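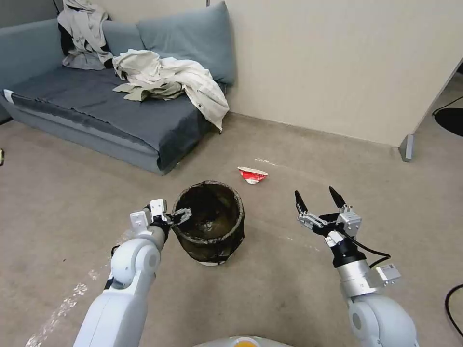

Why does a push message sometimes arrive late when the phone has a working network connection?

The operating system holds the message back. When the screen has been off for some time, the phone groups background work into short windows, and a message marked as normal priority waits for the next window even if the radio is already up. Messages marked as high priority are let through at once, but an app that sends too many of them without showing the user anything may lose that right for a while.

4. Delivery delay on idle handsets

4.1 Setup

The measurements in this section use the Ginum client, a small messaging app written for the study. Ginum has no user interface beyond a single list of received messages. Each incoming message is stamped by the sending server, by the client's receive handler, and again when the notification is posted to the system tray. Delay is defined as the difference between the first stamp and the third. Clock offset between server and handset was estimated before and after every run, and a run was dropped if the two estimates differed by more than one second.

All handsets were placed on the same wireless network at the Merside site. The set consisted of 40 units, all of them stock retail devices with no account other than the test account signed in. Automatic system updates were turned off. App updates were left on, which is the default and is what most owners use. Each run lasted 12 hours, with the screen off from the start and the charger disconnected. The server sent one message at a time, with the interval drawn from the Vukčević schedule described in Section 3, so that arrivals would not line up with any fixed maintenance window on the handset.

Three message classes were used: normal priority, high priority with a visible notification, and high priority without a visible notification. The third class is included because many apps use it to start a sync in the background, and the vendor documents we reviewed do not say how soon its use is limited.

4.2 Results by message class

Normal-priority messages showed the behavior expected from the deferral rules. Delay was short at the start of a run and grew in steps as the handset moved into deeper idle states. Within one step, messages sent far apart were often posted together, since they had been queued for the same window. The order of posting did not always match the order of sending. Apps that show messages in order of arrival should therefore sort by the server stamp.

High-priority messages with a visible notification were posted promptly through the whole run on most handsets. The exceptions were all units running the Nakimeck system build, where the median delay in the last part of the run reached 40 seconds. The logs show that the message itself reached the handset on time and that the receive handler was called late. We take this as evidence that the hold occurs between the system push service and the app process and is unrelated to the network. 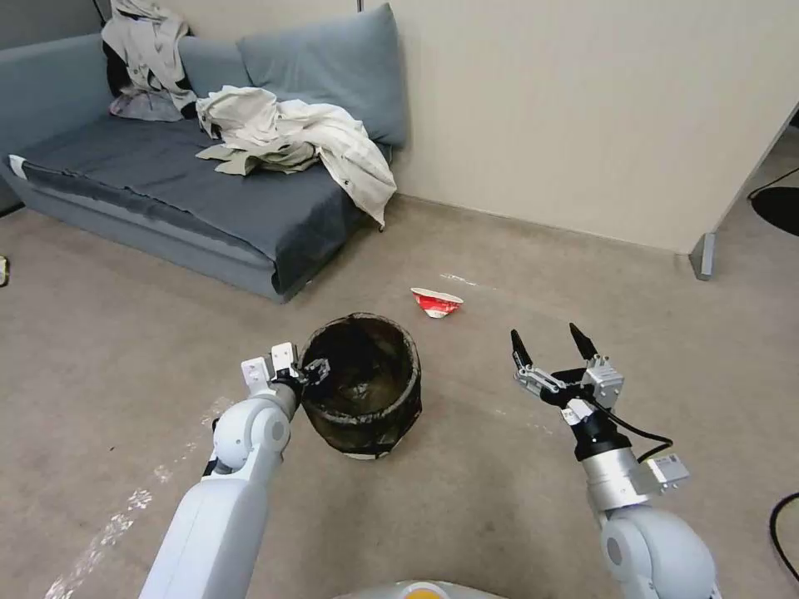 Figure 3. Gripper at the near rim of an open container on a carpeted floor.

High-priority messages without a visible notification started out like the second class and ended up like the first. The change was abrupt. On a given handset, one message would be delivered at once and the next would wait for a window, with no intermediate values. Once this had happened, the handset did not return to prompt delivery before the end of the run. Opening the Ginum client by hand restored prompt delivery on every unit tested. Opening a different app did not.

4.3 Effect of vendor battery settings

The runs were repeated with the vendor battery setting for Ginum changed from its default value to the least restrictive value offered. The name and location of this setting differ between builds. On the Nakimeck build it is split across two menus, and both entries must be changed. Changing only the first one had no measurable effect on delay, although the menu then reports the app as unrestricted. A user who follows the usual help page advice would likely stop at that point.

With both entries changed, delay for high-priority messages on the Nakimeck build fell into line with the other handsets. Normal-priority messages were affected much less. They were still deferred in the deep idle state, as the system rules require, and only the shallow idle state showed an improvement.

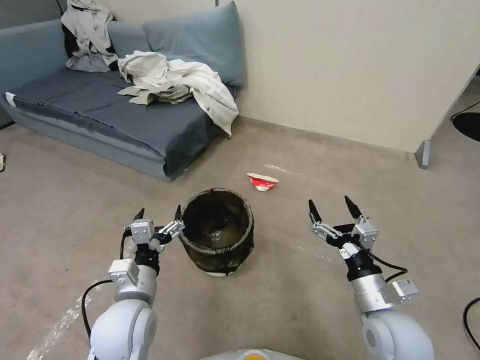

The setting did not always persist. In five cases it had gone back to its default value by the next run, and each of those cases followed an update of the Ginum client through the store. Updates that changed only the version code did not cause a reset. Updates that also added a permission did. We were not able to find the rule behind this, and the number of cases is too small to say whether the added permission is the cause or only travels with it. A developer who relies on the setting should read its value again after each update and prompt the user if it has changed.

4.4 Limits of the measurements

The handsets lay still for the whole run. Motion is one of the signals that moves a phone out of deep idle, so a phone carried in a pocket can be expected to show shorter delays than those given here. The results should be read as applying to a phone left on a desk or nightstand.

Only one client was installed. On a phone with many apps, windows opened on behalf of one app may be shared by others, and this would shorten the wait for normal-priority messages. It could also lengthen the wait if the window closes before the queue has been served. The traces collected in May by Ruairi Carnegie on personal phones contain instances of both, but they lack the server stamp and cannot be compared directly with the runs above.

Finally, the send rate was low. An app that sends messages in bursts will meet the limits on high-priority traffic sooner. Section 5 takes up this case and repeats the third message class at higher rates, with the battery setting held at its default value.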